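## What ends up on the floor

Colin Clegg has been looking after small offices in Flullthorpe for long enough to have an opinion on extension leads. He thinks most rooms have one too many, and that it is usually in the wrong place.

The Brolik building, where he keeps an eye on four rooms, was done up in September. The old carpet tiles came up and dark planks went down. Glass partitions with white blinds replaced the plasterboard on one side of the corridor. The work came in at £3,600 a room, and the tenants were pleased with the light.

The sockets stayed where they had always been, along the outside wall. People wanted to work in the middle, so the leads followed them. In one room a white power strip sits out on the boards with its plugs in, one black cable going one way and a white one going another. A dark floor shows up a white cable well, which Clegg counts in its favour. The black ones are what he trips on.

"You put a chair next to it and that's when you get trouble," he says. "The wheels find it."

The chair in that room is a plain black office one on casters, with a padded back and arms. It's a good chair for getting up and down from, less good for staying put. On old carpet it needed a shove. On planks it goes with a push of the foot, and it will run up on to a lead without much effort.

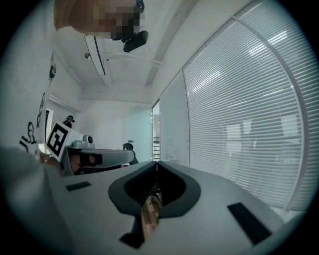
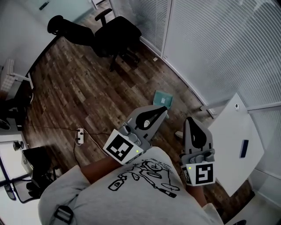 ## Sorting the leads

Clegg starts with whatever is lying loose. Cloths, packets and offcuts of wood go on a shelf or in a drawer before he touches a plug. Then he follows each cable by hand from one end to the other and puts a paper label at the plug.

Anything with no owner comes out. He leaves it coiled on the windowsill for a week and then takes it down to the store.

The strip itself goes back against a wall if the cables will reach. If they won't, he moves the table. He doesn't like joining one strip to another and takes them apart when he finds them. Where a cable has to cross the floor he uses a low rubber cover from Preda, cut to length with a sharp knife. Tape is no use on planks. It lifts at the corners and leaves a sticky line that takes half a morning to clean off.

## Wheels and boards

Soft casters are the other job. The hard ones that come with most office chairs are meant for carpet, and grit caught in them will mark a wood finish. A set of Grititz wheels pushes in by hand once the old ones have been pulled out. He has two chairs left to do.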